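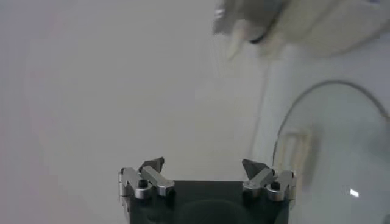

Fig. 7.1 The gripper open, with the clear cover close by on the right.

Print this page | E-mail this page

Chapter 7
When the robot can't see what you can

I'm going to start this chapter with a bang, or more exactly with a crack. It was a morning in May, I was in my second year at Plerbridge, and I had just watched a perfectly healthy robot arm lean on a clear dome until it split from the rim to the crown. No alarm, no flashing light. The arm finished its move, went back to its start position and waited for the next job as if it had done rather well!

I'd written the program, so you can imagine how I felt. My first thought was that the arm had slipped out of position. My second (not one I'm proud of) was that somebody had moved the dome. Both were wrong, and it took me most of a week to find out why - a week I'd like to save you.

The trouble was the depth reading. Our sensor sent out light and timed how long it took to come back, which works nicely on cardboard, wood and most things with a bit of colour in them. Clear plastic lets a lot of that light straight through. So the arm was told about the table underneath the dome and hardly anything about the dome itself. The reading on the log was 102 millimetres too deep, and the arm believed every one of them.

Veronica Enache, who ran the bench next to mine, made me sit down and look at the pictures from the wrist camera before I touched a line of code. I grumbled, but she was right. Look for the edge of a clear object in a picture and you'll often find only a thin grey line and a bright reflection or two. Your brain fills in the rest without being asked. The software had no such luck.

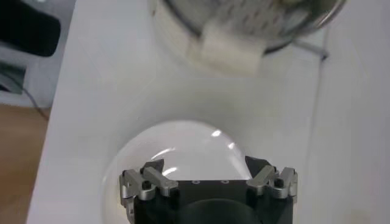 Fig. 7.2 Clear dome on a white table, with a metal bowl further back. Follow the pale reflection to find the top of the dome.

White tables make it harder still, and so do shiny bowls, which throw light off in directions the sensor isn't expecting. We'll come back to shiny things in Section 7.4.

Now, what should have saved me was the force limit. An arm that can't see the thing it's touching should at least feel it and stop. Ours was set to 100 newtons, left over from an earlier job pressing lids on to Braltano tubs, and the dome gave way before we ever got there. I'd checked the speed, the path and the grip, and I never once opened the force page. Please open the force page.

We ran 2000 test moves after that, with a much lower limit and a soft foam block in place of the dome to begin with. It was dull work and I'd do it again tomorrow.

In this chapter we'll look at why depth sensors get fooled, how to choose a sensible force limit, and how to write up a fault so that the next person can follow it. You'll need the Srivastava table from Chapter 5 for the second part, so keep a finger in that page.

Before you go on, have a think about the last thing you bumped into because it was clean and see-through. Mine was a patio door.

Print this page | E-mail this page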